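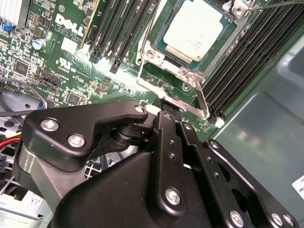
¿Se puede cambiar el procesador de un Dell de torre sin sacar la placa base de la caja?

Se cambia con la placa puesta en su sitio. Basta con desenchufar el equipo, tumbar la torre, quitar el panel lateral y retirar el disipador; el zócalo queda accesible desde arriba.

Čestmír Dvořáček

Hola a todos, a ver si me echáis una mano. Tengo una torre Dell que compré de segunda mano en junio y que va tirando, pero en cuanto abro dos cosas a la vez se arrastra. Me han ofrecido un procesador mejor, usado, por 900 pesos con el tubito de pasta incluido, y según he mirado entra en el mismo zócalo. La tienda de al lado de casa (Vávra, por si alguien de la zona la conoce) me pide 2,550 por cambiarlo ellos con otro procesador parecido, y se me va de presupuesto.

He montado discos y memoria más de una vez, pero un procesador nunca lo he tocado y me da bastante respeto. He visto vídeos y en la mitad sacan la placa entera, y en la otra mitad lo hacen todo dentro de la caja en dos minutos, con música de fondo y sin contar nada. Yo preferiría no sacar la placa, más que nada por no tener que volver a colocar los cablecitos del frontal, que la última vez me pasé una tarde con ellos.

Y ya que estoy, dos dudas más. Una, si hay que quitar la memoria para tener sitio. Otra, por dónde se coge el procesador, porque me han dicho de todo: que por las esquinas, que por los lados, que con guantes, que con ventosa... ¡Gracias de antemano!

Svatopluk Trnka

Te cuento cómo lo hago yo, que tengo una torre parecida y ya le he cambiado el procesador dos veces (la segunda por cabezonería, pero esa es otra historia).

Lo primero, antes de comprar nada: apunta el modelo exacto de tu equipo y busca qué procesadores admite. Que encaje en el zócalo no quiere decir que la placa lo vaya a reconocer. En estos equipos de marca conviene mirar también la versión de la BIOS y, si toca actualizarla, hacerlo con el procesador viejo todavía puesto. Me lo salté la primera vez y acabé montando y desmontando todo de nuevo.

Luego apagas, desenchufas de la pared y aprietas el botón de encendido unos segundos. Tumbas la torre en una mesa despejada y con buena luz, panel fuera, y tocas un trozo de metal sin pintar del chasis para descargarte. Yo uso además una pulsera antiestática que me costó cuatro duros.

Para el disipador hay un truco muy tonto: enciende el ordenador diez minutos antes de empezar. Con la pasta templada se despega mucho mejor. Desconectas el ventilador, aflojas los tornillos en cruz, un poco cada uno, y lo giras suavemente a un lado y a otro hasta que ceda. Nada de tirar a lo bruto. Si no cede, vuelve a girar, con paciencia.

Limpia la tapa del procesador ahí mismo, mientras sigue sujeto, con alcohol isopropílico y un paño que no suelte pelusa. Después sueltas la palanca del zócalo: la empujas un poco hacia abajo y hacia fuera para sacarla del enganche y la acompañas con el dedo hasta arriba, porque tiene muelle y si la dejas ir pega un latigazo. Levantas el marco metálico y ya tienes el procesador libre. Se coge por los bordes y se sube en vertical, sin arrastrarlo ni inclinarlo más de la cuenta.

Con la memoria depende de tus manos. Los módulos quedan pegados al zócalo y estorban algo; yo los quito porque tengo los dedos como morcillas y se tarda un suspiro en volver a ponerlos. Acuérdate nada más de en qué ranura iba cada uno.
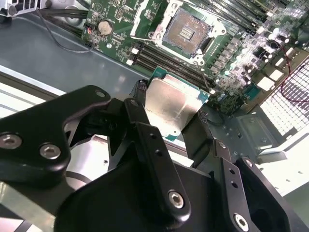
Itov pregunta en los comentarios si no sería mejor meter una tapa de plástico en el zócalo en cuanto se queda vacío, porque a él se le cayó un tornillo dentro y le dobló varios contactos. Pues mira, muy bien visto, y si tienes la tapa a mano, úsala. Lo que yo hago es dejar el procesador nuevo preparado al lado, en su cajita abierta, y así el zócalo pasa muy poco rato al aire. Lo que no hay que hacer nunca es limpiar ahí con un bastoncillo. Las fibras se enganchan en los contactos y ya la tenemos liada. Si ves polvo, pera de aire y listo.

Para poner el nuevo, busca la marca triangular de una esquina y las muescas de los lados, y compáralas con las del zócalo antes de acercarte. Lo bajas plano y lo dejas caer por su peso el último milímetro. No se aprieta con el dedo. Si baila o se queda torcido, arriba otra vez y vuelves a mirar. Cierras el marco, bajas la palanca (va dura, y a veces cruje un poquito, ¡es normal!) y la enganchas.

Pasta, una gotita en el centro como un guisante pequeño. Disipador recto, tornillos en cruz, y el cable del ventilador, que es lo que se olvida todo el mundo. A mí el equipo me soltó un pitido y un aviso de ventilador en pantalla y casi me da algo.

Itov

Guantes no hace falta. Manos limpias y ya. Ventosa tampoco, yo lo intenté con una y resbalaba en la tapa por restos de pasta que no había limpiado bien.

Por 900 yo lo compraba, pero pide una foto por debajo antes de pagar, que se vean bien todas las superficies de contacto. Y haz tú otra de tu zócalo cuando lo abras, con el móvil y de cerca. Si luego no arranca, al menos sabes cómo estaba.

Skirlow

De acuerdo con casi todo lo que pone Svatopluk, aunque lo de quitar la memoria a mí me parece buscarse trabajo. Llevo años con estas torres y la dejo siempre puesta. Lo que sí hago, y no lo ha comentado nadie, es mirar bien los cables antes de meter las manos. Con la torre tumbada los de la fuente y los de datos de los discos tienden a venirse hacia el centro, y justo cuando estás bajando el procesador con las dos manos ocupadas se te cruza uno. Los aparto y los sujeto con una tira de velcro a la jaula de los discos, floja, sin tirar de los conectores. Los SATA sobre todo, que algunos no llevan clip y se salen con mirarlos.

Otra cosa es cómo te colocas tú. Parece una bobada, pero si tienes la fuente del lado tuyo te toca trabajar por encima de ella con los brazos estirados, y llegas al zócalo cansado y sin ver bien lo que haces. Yo giro la caja antes de empezar hasta tener la placa lo más cerca posible. También va bien una silla alta, o levantarse directamente y mirar desde arriba.

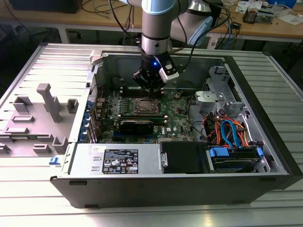 Y las tarjetas de expansión, déjalas donde están si no tapan el disipador. He visto a gente desmontar medio ordenador para cambiar una pieza que se suelta con una palanca. Eso sí, si llevas una gráfica larga y te roza los nudillos al aflojar los tornillos de ese lado, fuera con ella, que son dos minutos. Acuérdate del pestillo de la ranura, que está escondido y hay quien tira sin haberlo abierto.

Sobre la BIOS, después del cambio, lo normal es que en el primer arranque tarde más o que te pida pulsar una tecla para seguir. No te asustes ni lo apagues a lo loco, dale un rato. Cuando entre, mira en la pantalla de información que salga el modelo nuevo y luego deja abierto algún programa que enseñe la temperatura mientras lo pones a trabajar. Si en reposo está tranquilo y al cargarlo se dispara en unos segundos, casi seguro que el disipador ha quedado cojo de una esquina. Se desmonta, se limpia todo, pasta nueva y otra vez. La pasta usada no se aprovecha.

Si al encender no te da imagen, antes de sospechar del procesador repasa la memoria (a veces se mueve un módulo con el codo) y el conector de corriente que va junto al zócalo. A mí me ha pasado las dos cosas, una de ellas a las once de la noche y con el ordenador de mi cuñada, imagínate el plan.

En cuanto a precios, en Utden me pidieron 2,000 por uno usado sin pasta ni nada, o sea que lo tuyo está bien siempre que el modelo sea compatible. Y guarda el procesador viejo en la caja del nuevo, que si algo falla lo vas a querer tener a mano.

Čestmír Dvořáček

¡Muchísimas gracias a los tres! Le he pedido al vendedor la foto por debajo, como dice Itov, y mientras contesta voy a mirar la versión de la BIOS. La memoria creo que la voy a quitar, que yo también soy de dedos gordos. Lo de girar la caja no se me habría ocurrido en la vida, la tengo siempre al revés. Cuando lo haga os escribo por aquí con las temperaturas.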